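Faltik Bench Kit for Tetcombe Robotics Club Courses

Product page: Kits / Classroom / Faltik

The Faltik is a small tabletop arm kit for student teams entering the kitchen task in the Tetcombe club competition. The arm is 3D-printed in yellow and ships unassembled, with servo motors, wiring and a two-jaw gripper. The control board runs the Tello firmware, and motion files are recorded in Drellar on any school laptop.

Specifications

Rated payload: 500 g
Reach: 515 mm from base axis to jaw tip
Team size: 2 to 4 students
Assembly: screwdriver and hex key, both included
Supply: bench adapter, included
Print files: supplied with each kit for replacement parts

Not included: side panels, clips, cutting mat, toaster, dishes, bread.

Course use

The unit plan was written by Serena Fiore and starts in February. Students assemble the arm, set the joint limits, then record short moves over the table. The final task is bread handling: pick up a slice from a dish and place it in a toaster slot. Toasters stay unplugged until the instructor has approved the motion file. White side panels mark the limits of the work area and must be clipped upright before the arm is powered.

Jaw tips wear with use. Inspect them before each session and reprint when the gripping face is rounded. Route the motor wires with enough slack for full travel at every joint.

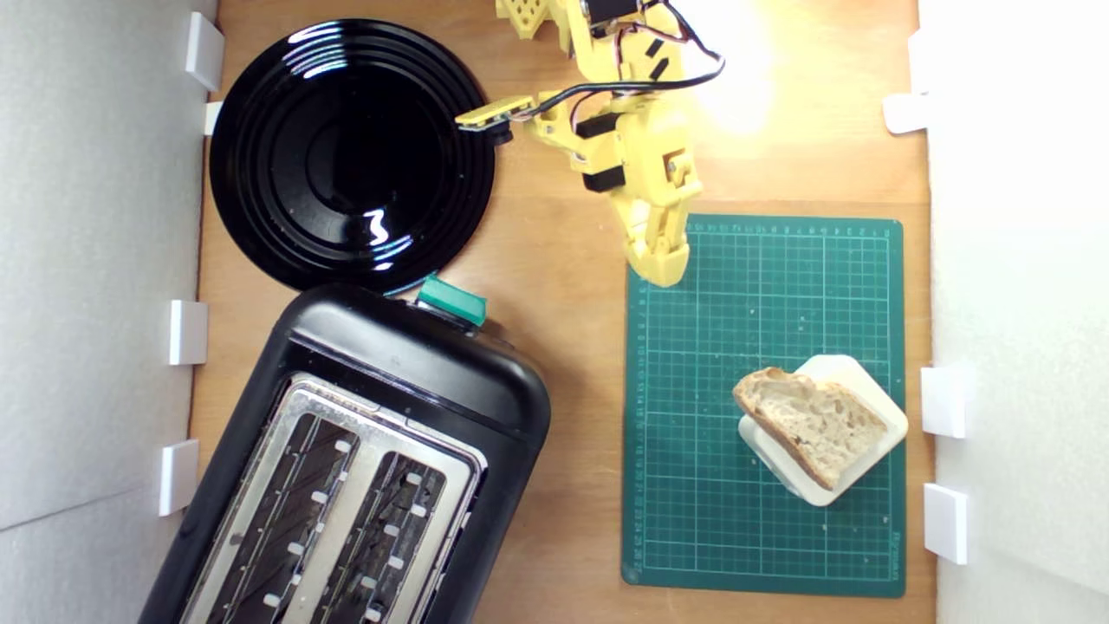 Can two teams share one kit?
Teams can share the arm if each keeps its own Drellar profile. Joint limits must be reloaded at every changeover.

Replacement servos and wire sets are listed under Faltik Spares.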